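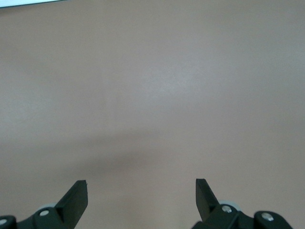

Danham open day: report on your grant

Hello again! You asked for a short report once the open day was behind us, so I'm writing it while my feet still hurt. Most of what follows is good news, with a couple of grumbles about money and parking near the end.

You'll remember from the March update that we'd been going back and forth over what to show. The first plan had a long slide talk and a tour of the Nurnton building, and I'm so glad we dropped it. People came to see robots do something! So we picked one small household job, putting a cup on a dish rack, and let the two arms get on with it while visitors asked us whatever they liked.
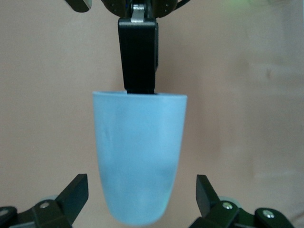 Page last changed: June 20, 2023

The cup is plain light blue and has no handle, and a lot of the questions were about it. How does the gripper know how hard to squeeze? Why go for the rim? I ended up explaining the wrist cameras over and over (each gripper has its own close-up view, and then there's a fixed camera that takes in the whole table). Once people had that straight, they started looking at the job from the robot's side, and the questions got much better – one kid wanted to know whether it could tell the front of a cup from the back, and I had to go away and think.

We ran sessions of 15 minutes each, which felt short on paper and was plenty in the room. I'd keep that. What I'd change is the gap between them. We left two minutes to reset and let the next group in, and by lunch we were badly behind and I was skipping my own introduction. 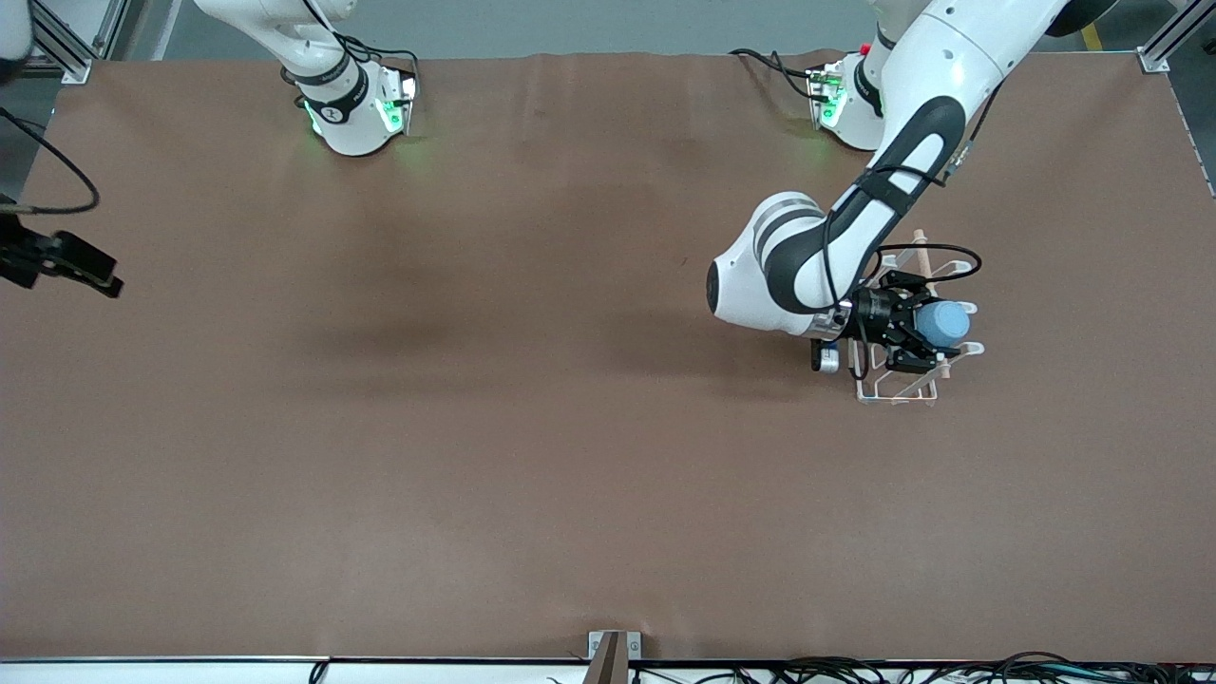

The rack is fussier than the cup, and I hadn't really prepared people for that. Thin white bars, prongs sticking up, a wooden dowel running through it – there's a lot to bump into. When the gripper is right over the rack it also hides part of it from the fixed camera, so we talked a fair bit about why one view isn't enough. The school group from Basamden got into a proper argument over where they'd put another camera, and I let it run well past the bell.

Now the money. You gave us $900 for the day. Printing and snacks came to $500, and the rest went on the bus from Basamden. Nothing is left over, and the extra extension cords came out of our regular supplies budget. Parking was a mess, and I've already apologized to the neighbors at Pugh, who were very nice about it.

For next time I'd like to ask for a second bus and a bigger room. I'd also like a longer break at midday, mostly for my sake! I can send the sign-in sheets and receipts whenever you want them, and the comment cards will follow as soon as I've typed them up.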